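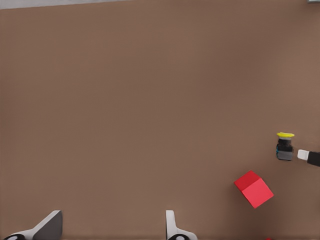
Drellow Work Top, 58 inch

In stock. Ships flat, two cartons.

Plain top for a desk, a sewing table, a packing bench, whatever you have legs for. We sell it with the Gutova trestle pair or on its own. Most people buy it on its own.

Item: DR-58
Color: taupe brown, matte
Length: 58 inches
Edge: lightly rounded, all four sides
Pre-drilled: no
Max spread load: 100 pounds on the Gutova trestles
Warranty: 2 years, top and trestles both

What you get

One top, wrapped. One small tin of McIver touch-up wax in the matching brown. Felt pads. Instruction sheet, which is short and has the old phone number on it, please ignore that and use the contact form.

Trestles come in their own carton with the bolts taped inside the lid. Check the lid before you write to us about missing bolts. We get that one a lot.

The finish

Matte. Very matte. Doesn't throw a lamp back in your eyes, good for people who work late. Fine texture you can feel if you drag a fingernail, won't catch fabric or paper. Pens write fine straight on top of it, but if you press hard you want a pad underneath, ballpoint will leave a groove over time.

Color moves around a little depending on your light. Under a warm bulb it goes more brown, by a north window more gray. If you're matching to existing furniture ask for a chip first. Chips are free, we mail them in an envelope, allow a week.

Does it stain? Coffee no, if you get to it the same day. Red wine, sometimes. Permanent marker yes, forever. Rubbing alcohol dulls the finish so don't go after the marker with that. Hair dye is the worst thing anyone has sent us a photo of.

Cleaning

Damp cloth, drop of dish soap, dry cloth after. No scouring pads. No furniture polish either, it sits on the matte and goes streaky and then you're stuck with streaks till it wears off. Wax only for nicks, small dab, let it set up, buff with an old t-shirt.

Putting it together

Two people for the lift. One can do the rest.

Open trestles fully, set them 8 inches in from each end. Lay the top face down on a blanket and mark your holes through the brackets. Drill pilots. Use the short screws from the bag. The long screws are for the trestle crossbar and they WILL come out the other side of the top. We now put them in a separate bag with a red sticker, but cartons packed before January may still have them all mixed together. If yours are mixed, sort them first.

Snug, then stop. A power driver on high will strip the holes. If you did strip one, move the bracket over an inch and start again, you won't see it from above.

Own legs instead of ours: fine. Keep them inside 10 inches from the ends or the middle will dip once you load it. Hairpin legs work but wobble some on carpet. Hanging it off wall brackets, we'd want three brackets at least and proper anchors. Warranty doesn't cover walls.

Cutting it down

You can. Masking tape over the cut line, fine tooth blade, good face up if you use a hand saw and good face down for a circular saw. Sand the raw edge and wax it the same day. Cut tops can't be returned, sorry, that's firm.

Or have us cut it. Straight cuts only, $18 each, no curves, no notches, no cable holes. Adds almost a week. Put the finished length in the order notes in inches, not "a bit shorter."

Questions we get

Can it go outside? No. Covered porch, also no.

Can I clamp a vise to it? Light one, with scrap under the jaw. Not a machinist vise. Look at the Istusmont bench for that, heavier top, heavier everything.

Sewing machine? Yes. Put the machine near a trestle, not dead center, or it'll bounce at full speed. A rubber mat helps.

Does it smell? Bit, out of the carton. Stand it up with a window open and give it a few days.

Can I put a hot pan on it? Use a trivet. Mugs are OK.

Is there a longer one? Not right now. People butt two together with a joining plate underneath, we sell the plate, item DR-JP. You'll see the seam.

Monitor arm? The clamp kind, yes, with the pad that came with the arm. Grommet kind means drilling, drill from the top with tape down.

Why did mine arrive with a slight bow? Usually it's been leaned in a cold garage. Lay it flat indoors for two days, good face down. If it hasn't settled after that, send a picture with a straightedge across it and we'll swap it.

From customers

"Had mine in the shop office since last fall. Paint, glue, a dropped chisel. Chisel won. Wax hid it pretty good." Ewan MacRitchie

"Bought for pattern cutting. I'd like it deeper but the length is right and the rotary mat doesn't slide around. Trestles a little low for standing, I put blocks under." Agnes Sutherland

"Color not what I expected from the screen, more gray. Kept it. Should have asked for the chip." Remzi Bilgin

"Carton was crushed at one corner, top was OK, tin of wax was not. They mailed another tin no charge." Mohammed-Awal Darko

Shipping

Lower 48 only. Goes by ground in two cartons and they don't always show up the same day. If the second one is more than three business days behind the first, tell us and we'll chase it.

Driver leaves it at the door. Inside delivery is extra and has to be picked at checkout, we can't add it later. Look over the corners before you sign. If there's a crushed corner write "damaged" on the slip even if the top looks alright, makes the claim much easier.

Pickup from the warehouse is free. Bring something with a bed longer than 5 feet, or fold the seats. We'll help you carry it out but we don't tie it down, that part is yours. Bring straps.

Returns

30 days, uncut, undrilled, in the original wrap or somthing as good. Return freight is on you unless we messed up. Refund goes back to the same card once we've looked it over.

Goes with

Gutova trestle pair, black or natural
Joining plate DR-JP
McIver touch-up wax, single tin or three-pack
Extra felt pads, sheet

Trestles in natural are on backorder, black is here now. Order the top today and we can hold it and send everyting together, just say so in the notes.

Trade orders of six tops or more, write to Angus Hepburn through the contact form and put TRADE in the subject line.

Page updated May 17, 2023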